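Home Units Readings Assessment Past Papers Contact

Search this site Enter keywords Go

Unit 3: Can machines do chores yet?

Notes for the second lecture. Read these before the tutorial and bring the Durach worksheet, filled in as far as you can manage.

Last week we looked at machines that do one household job in one way. A dishwasher is a very good robot if you are generous with the word. It does not find the plates, pick them up or put them away. You do all of that, and it sprays water in a box. The washing machine is the same bargain. Most of the labour that has left the home since our grandparents' day left by this route: somebody redesigned the job until a simple machine could do the middle of it.

This week is about the other promise, the general-purpose arm that works in your kitchen or your stockroom as it stands, with your cupboards and your jars. That promise has been around for decades. My view, which you are free to argue with in the essay, is that it is still mostly a promise.

What counts as doing the chore

Take "put the jar away". Written out for a machine, it is a long list. Find the jar among other things. Decide where to hold it. Close the fingers hard enough to keep it and softly enough not to crack it. Lift it without knocking whatever is beside it. Carry it, find a free spot on the shelf, set it down upright, let go. Then notice if any of that went wrong. A child of five can do the lot while talking about something else.

When a company says its robot "handles kitchen items", ask which of those steps the robot did and which were done for it. Three questions to put to any claim:

Who placed the object, and was it put in the same spot every time?

Who decided the trial was a success?

What happened after a failure? If a person walked over and reset things, that person's time belongs in the sum.

Work on jars usually looks something like the following, with a Franka Emika arm over a wooden table.

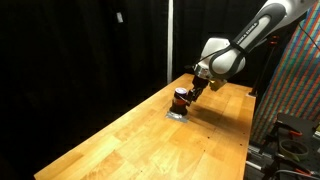

Sriwong objects that this is unfair to the people doing the work. Nobody learns to cook in a restaurant at full service, the argument goes, and a bench with one jar on it is where you find out whether the fingers close properly at all. Complaining that it isn't a kitchen is like complaining that a flight simulator doesn't leave the ground.

I accept most of that. A bench is a fine place to start and I have no quarrel with anyone who reports bench results as bench results. My quarrel is with the next step, where the bench number turns up in a brochure with a family kitchen behind it. A simulator hour is logged as a simulator hour. Chore robots have no such habit yet.

The Honex case

Honex ran a trial in the back room of a grocery store in March. The job was to move jars from a crate to a shelf. The summary gives 139 attempts and calls the result "near human performance". The appendix is more useful. Of those attempts, 39 needed a person to step in, mostly to straighten a jar that had been gripped too near the lid. All the jars were one size, and the crate was set against a taped line on the floor.

So 100 went through untouched. You may think that is impressive, and as engineering I think so too. As shop-floor work it is hopeless. Picture a new stock clerk who calls for help with more than one jar in four. The store also kept a staff member within reach of the machine for the whole trial, and that wage appears nowhere in the costing.

Compare the Eltby report, in the same reading pack. Eltby gave up on the arm and rebuilt the shelf, with sloped tracks so that stock slides forward by itself. It is dull reading. It also saved labour, and we are back to the dishwasher.

Where I might be wrong

Grippers are cheaper than they were, and the software that picks a grasp copes with a wider range of shapes than it did when I first taught this unit. If someone shows me a machine that works a month in an ordinary kitchen, unattended, with the failures counted by someone who isn't selling it, I will rewrite these notes.

For the tutorial

Pick one chore you did this week and write out every step. Mark the ones you think a machine could do today and say what evidence you have. Adverts don't count. Keep it to one page.

The Honex appendix starts on page 28 of the reading pack. Skip the foreword.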